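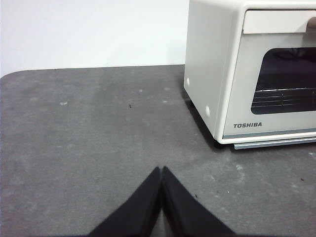

Home News Recipes Stores Contact

Storker opens small-oven cooking course for people in small kitchens

Storker, the kitchen shop and cooking school, will begin in August a new course for people who cook with only a toaster oven. The course is called Preltora and has 22 places in each group. Over 1,000 customers answered our survey last winter, and many of them wrote that they use their compact oven for bread and nothing more.

"A small oven can make a full dinner," said Elmarie Van Wyk, head of the school. "We begin with vegetables – they are cheap, and they forgive mistakes."

The first lesson is about eggplant, placed whole on the wire rack.

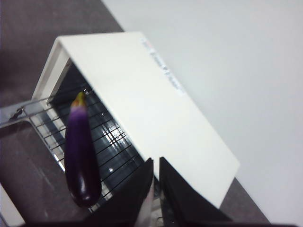

Must the eggplant be cut before it goes in the oven? It can stay whole, but prick the skin with a fork in a few places. A slender one needs 40 minutes in our recipe.

Later lessons cover peppers, fish and simple cakes. Sibusiso Shezi, who wrote the recipes, will teach the evening groups. Participants receive a printed recipe book and may bring their own baking tray.

Registration is open now at the Storker shop, at the front desk.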